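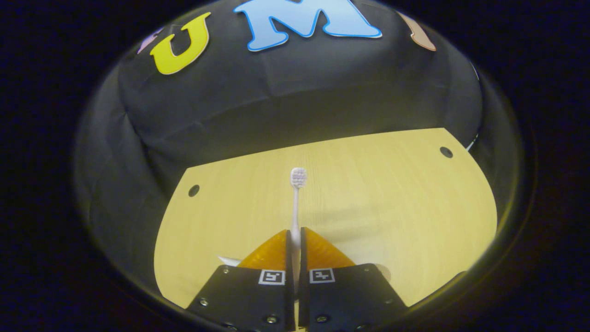
Right, packaging thread, typing this between pallets. Mailer cartons for the Biketti travel sets, sample run of 200, December delivery. Quoted size was fine on paper. Then you stand one white toothbrush upright, small round head, slim handle, and see how little board it needs. We'd been paying to post air.

2/ So. Asked Trimgate for a narrower carton, tuck end, no window. They came back with a minimum of 2,000. Two thousand! We've got shelf space for maybe half that and the shelf's already full of Escobar tape.

3/ Ignacio Pastor (does our die lines, saint) redrew it overnight. 8 mm off the width, same glue flap. Fits the old shipper if you turn every other one round.
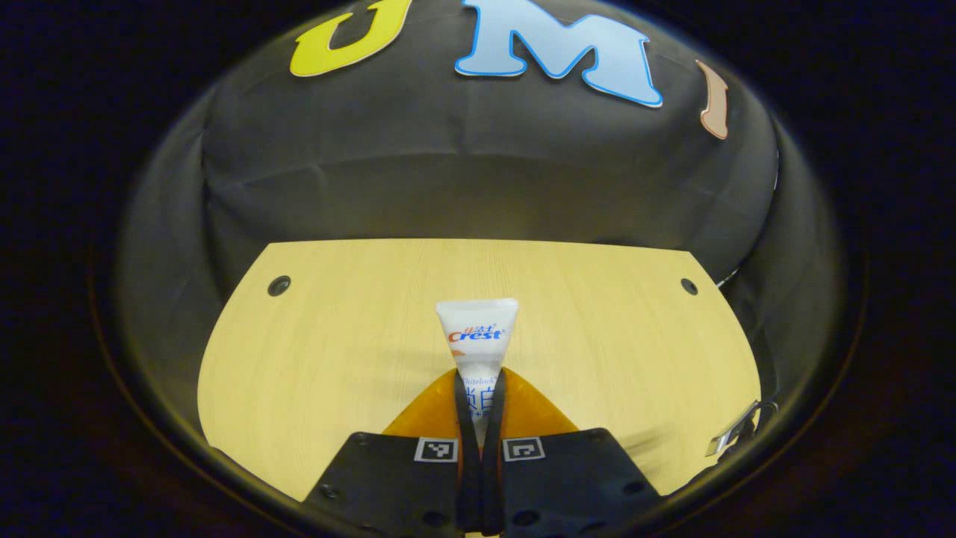
Crest tube, crimped end up.

4/ Tubes are the awkward bit. Wide at the seal, narrower lower down, so your carton is sized to the crimp and the rest rattles. Tried a paper collar. Tried tissue. Collar won, tissue looked like a shoe box.
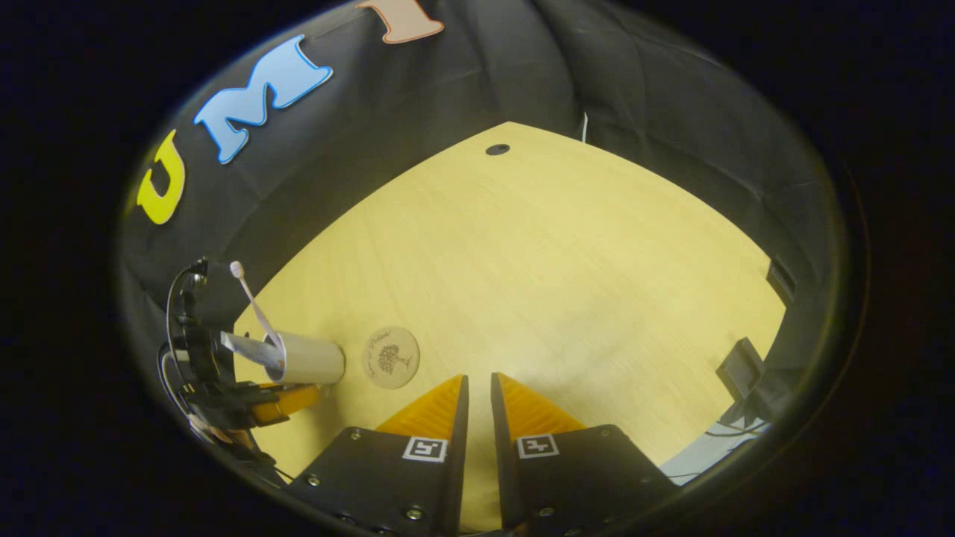 Posted by Emiliano Quintana, packing bench

5/ Board weight next. Went up a grade, corners stopped crushing, but the lids wouldnt stay shut. Score lines too shallow. Sent 105 back to Gindavov and they recut the lot, no arguing, fair play.

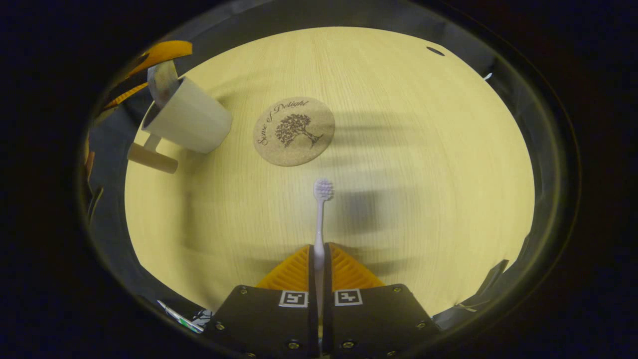
6/ which leaves the print. One colour, inside of the lid only. Outside stays plain kraft becuase the courier labels cover half of it anyway.

7/ Proofs due by 4pm. If anyone's got a spare roll of the narrow tape shout now pls

Last updated: 11.42am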